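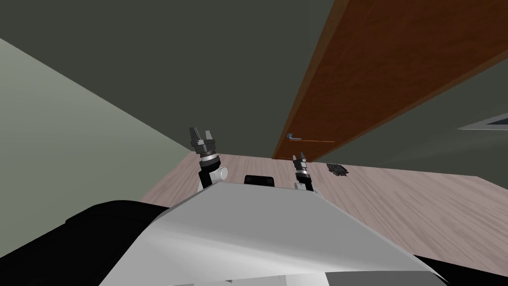 Zodatwood Shared Workshop
Home Robot Build, Course Handout 6: Simulating Before Building
Instructor: Kenna Swanson
Bench supervisor: Zeeshan Dhanial
Revised 2018-07-01

Purpose of the session

Participants will set up a simulated room and drive the two-arm model through it. No metal is to be cut for the arm mounts until the simulation exercise has been signed off by the bench supervisor.

Before you begin

Copy the course folder to your own drive. The folder named Hoshino holds the room files and the folder named Vondow holds the robot model. Do not rename either one. Participants who began the course in January must replace their earlier model, in which the wrist joints turn the wrong way.

Exercise A. Camera placement

1. Load the room with the door open.
2. Attach the camera low on the robot, tilted steeply upward, with both grippers in view.
3. Confirm that the body shell does not hide either gripper. The shell will take up a good part of the view at this height.
4. Lower the tilt in small steps and save a view at each one. Note the tilt at which the floor ahead of the robot can be judged well enough to steer by.

A view with a great deal of ceiling in it is of little use for driving. It is, however, a good check on arm clearance, and one such view should be kept with your notes.

Exercise B. Arm clearance

Raise both arms with the jaws open. Move each arm through its full range, one at a time, at a joint speed setting of 200. Record any contact between the forearm and the shell. Repeat with the robot beside the open door and record any contact with the door or its handle.

Run the full cycle 500 times without supervision. Nearly 251 megabytes of log data will be written, so clear space first.

Written work

Submit one page stating the mount height you have chosen and the contacts you recorded. Drawings for the mounts follow the Ivimen template and are due at the next session.

Questions about the files go to Ms. Swanson. Questions about bench time go to Mr. Dhanial.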